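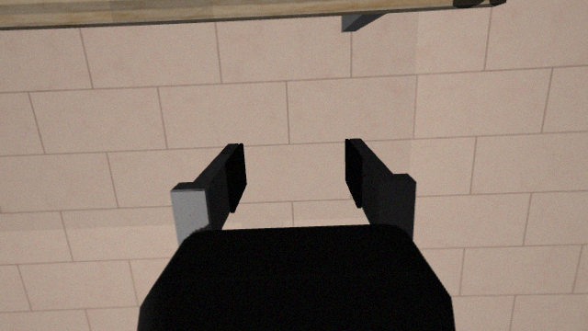 Fig. 1. Gripper over tiled floor, fingers open (simulation).

Travel Writing, handout 4: arriving somewhere old
Notes for the April group. Tutor: Efthymia Economou

Bring this with you, I won't have spares.

Recap from last time. First person, past tense, one place per piece. Most of you are still starting at the airport. Start later. The gate, the ferry ramp, the first street you got lost in.

1. The big arrival
Everyone writes "breathtaking". Fine in a first draft, then go back and ask what you did with your hands, who pushed past, what the ticket man said. Noémie's piece on the walled town at Caron is the one to look at (pages 2 and 3 of the reader). She gives the walls one sentence. The rest is her looking for somewhere to sit down.

2. Facts and figures
Guidebook numbers go dead on the page very quickly. From the Clirkside drafts:
- 1,659 as the date of the chapel. No comma in a year! Three people did this.
- 3,297 steps on the pilgrim path. Good, keep it, but tell us which one you stopped at.
- "2,000 years of history". Cut.
One number per page is plenty.

3. Guided tours
Useful to write about, you get a ready made cast. Problem is the guide ends up doing all the talking. Report it, don't transcribe. Rosaire's draft had the guide at Ovberg speaking for a page and a half, now down to four lines and much better for it. Falling behind the group is a good place for the piece to turn, as you can finaly look at something by yourself.

4. Bodies
Heat, blisters, bad knees, needing the loo. Put them in. Pace of the walk = pace of the paragraph. Short sentences uphill if you like, but don't overdo it.

5. Companions
Name them once, early. "We" for long stretches gets vague: who was awestruck, you or your sister? If they disagreed with you about the place, even better.

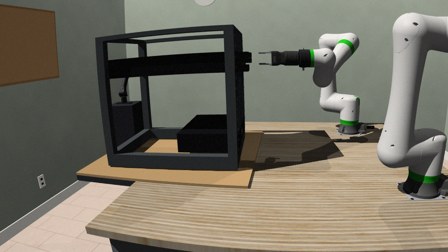 Genivaldo Bittencourt asked at this point whether you can leave a companion out altogether if they'd rather not appear, and said he had done it in his Jiston piece and felt a bit of a cheat. You can. Just don't then write that you were alone all day. "I" will carry it, and watch out for tables for two.

6. Going back to your notes
Write up the same evening, even badly. Menus, bus tickets, overheard bits. Ramil keeps a list of smells, try it.

For next time
Redraft your opening, 19 lines maximum, no weather. Then swap with the person on your left and mark evry adjective you'd lose. Read pages 8 to 11 of the reader, the night train one. Copies to me by email please, not on paper.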